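We use cookies to remember your settings and to count visits. By staying on this site you accept our cookie policy. Accept | Manage choices

Lonuvau Lake Monster and Unexplained Sightings Club
Minutes of the monthly meeting, April 3, 2019

Present: Ruth Whiteley (chair), Said Benkirane, Nosipho Swanepoel, Ruwan Jayasinghe (minutes), 11 other members
Apologies: Sandra Ashworth

1. Minutes of the last meeting
Approved with one correction. The sonar reading off Bangash Point was taken at 132 feet. The old minutes gave it in yards.

2. Sightings log
Said read out the new entries. There were three since the last meeting, all from the north shore. Two were a long dark shape moving against the wind. The third was a sound only, heard from the boat ramp after dark, and Said has filed it under "other" until he can talk to the person who reported it. The log now stands at 481 entries going back to the first notebook.

Ruth asked if the paper notebooks could be scanned before the bindings get worse. Said can do the first two at work. The others are too large for his scanner - Nosipho will ask at the library.

There was some discussion of whether entries with no date should stay in the count. Left as is for now.

3. Trail cameras
Two of the four cameras on the Jider trail are working. One has a cracked housing and the other is not holding a charge. A replacement housing is $142 with shipping. Moved by Nosipho, seconded by Said, to buy one. Carried, one against.

Ruwan went through the March cards. Deer, raccoons, one black bear, and a man walking a dog at 4 a.m. Nothing for the log.

4. Money
Balance in the account is $2,809. Dues are still owed by six members and reminders will go out by email. The insurance for the boat is due at the end of April and Ruth will pay it from the account.

5. Gutent weekend
The Gutent campground has confirmed our usual sites by the creek. Members should bring their own tents and flashlights. Night watches will be in pairs, two hours each, and the sign-up sheet is with Ruth. Last year's problem with people swapping watches and not writing it down was raised again. Swaps must go on the sheet.

Sandra sent a note offering to give her talk on track casting on the Saturday afternoon. Accepted. She needs plaster, a bucket and a flat place to work out of the rain.

Nosipho is planning the Saturday supper, which will be noodles and a vegetable stir-fry. Please tell her about allergies.

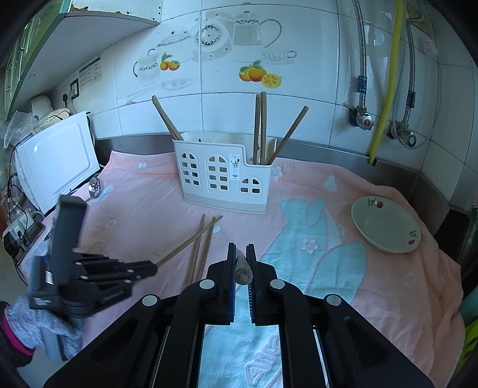 Chopsticks and a pink towel on the kitchen counter.

6. T-shirts
The new design with the lake outline was passed around. Most liked it. Two members thought the neck was too long compared with the witness drawings, and Said will ask the artist to shorten it. Order to be placed once the sizes are in.

7. Other business
A member asked if the club has a position on the footprints reported in the Lonuvau paper. It does not. Ruth will write to the editor and ask to see the original photos.

The meeting closed at 9:10 p.m. Next meeting same place, first Wednesday of the month.

Minutes taken by Ruwan Jayasinghe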